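Home About Recipes Small Spaces Letters Contact

The snack box, and other things I should have sorted out years ago

Posted by Tesha's neighbor, Aleksandra Szulc, on a Saturday

Last updated in May

I have been promising a post on the snack box for so long that my friend Tsehay Birhane has started asking after it the way you'd ask after a sick aunt. So I've made a pot of tea and I'm going to get it all down, and if I wander a bit you'll have to forgive me (you know what I'm like by now).

It started with the drawer. We had one deep drawer where all the snacks went, and every bag I opened got folded over and pushed to the back, and then something else got pushed in front of it. When I finally emptied it I found crackers from two summers ago and a packet of Gilto ginger chews that had turned into one single ginger chew. I laid everything out on the kitchen floor and felt a little ashamed, and then I ate a good number of the things that were still fine, which did help.

Tsehay's idea was to give up on the drawer altogether and use a small open box that sits on the table. She grew up with one. In her mother's house it was called the Degefa box, after the uncle who brought it home, and whoever was coming through the door could take something from it without asking. I loved that. I think so much of the trouble in our house came from people having to ask, or dig, or ask me where to dig!

A wooden box is the nicest for this, I think, with sides high enough that things can stand up and low enough that you can see what you've got. Bars go in first, on their ends in a row along one side, like books. Then the round things go at the back and anything in a crinkly wrapper gets tucked in beside them. I used to lay the bars flat and they'd slide all over the place every time somebody reached in.
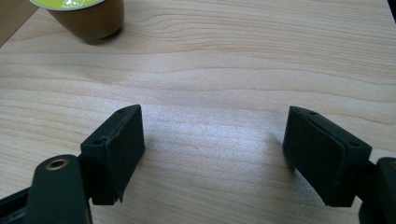
Bare wood tabletop in the first one, the snack box on the table in the second.
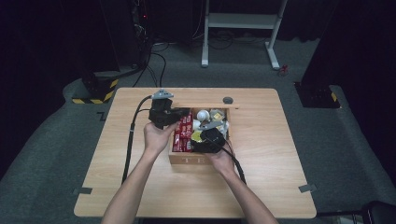
The other thing I've learned is to clear the whole table before I start. I used to pack around the mail and the fruit bowl and somebody's homework, and I'd lose track of what was meant to go in and what was just living there. Now everything comes off, I give the wood a wipe, and the box goes in the middle. It takes me 10 minutes on a slow evening, less if the radio is on and I'm not dancing.

I don't fill it to the top, either. Tsehay does, she can't help herself, she packs a box as though we were all leaving for a month in the mountains. I like a little room left over for whatever turns up during the week, usually a tangerine or the last of the Brerkari wafers my sister sends.

I top it up once a week, which I suppose makes 52 little packings a year, and I still look forward to it. My son has started doing the bars himself and is very strict about which way the labels face. Next I want to try the same thing with the tea cupboard, where there are at least three open boxes of chamomile and I couldn't tell you which one is the oldest.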